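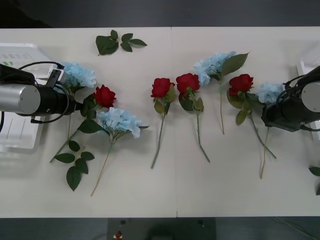
The Garden Year of Mendonça
by Cauã Rangel
Published by Kaneo, 616 pages, 19 maps
Written in English

Second printing, with the August chapter corrected.

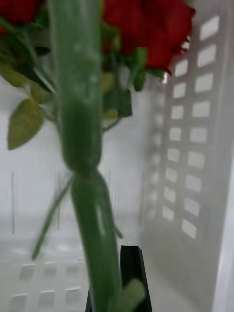 The author kept a diary of one village garden during five years, and the book follows it month by month. Edited for Kaneo by Dilard. 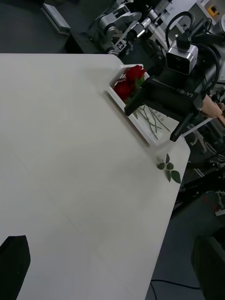 The chapter on cut flowers is the longest. It treats mostly old roses, of the deep red kind like the two lying in the white tray, and how to dry them for winter.

Hardcover. Ships in 3 days.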